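Cahier d'atelier, pinces Plundari, 15/10/2022

Bon, la paire 7 me refait des siennes : le doigt droit force en fermeture depuis qu'on a changé le ressort en July... pardon, en juillet !
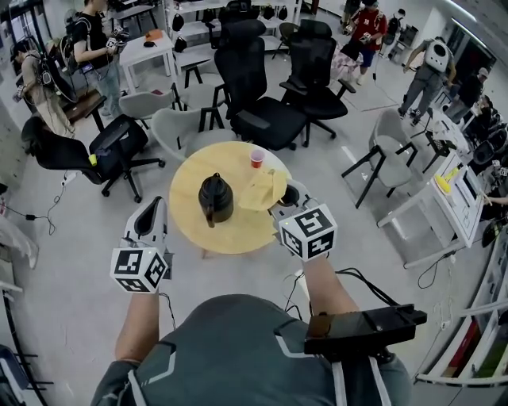

Dernière modification de la page : 15 h 40

Couple remis à 166 (j'étais resté sur l'ancien réglage, bravo moi). Les deux cubes à marqueurs sont bien en place.

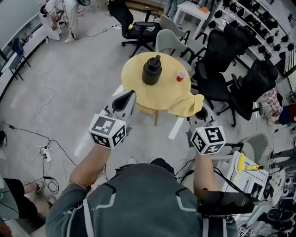
Reste à faire

Graisser la glissière et commander le ressort chez Brutomo.

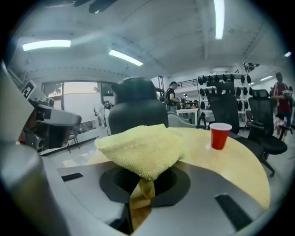 L'entretien passe à 3000 cycles, je le note ici pour l'équipe. Pensez à souffler l'ouverture ronde au centre du boîtier : le chiffon jaune pend dedans, et ses peluches, j'en ai déjà retiré à la pince à épiler !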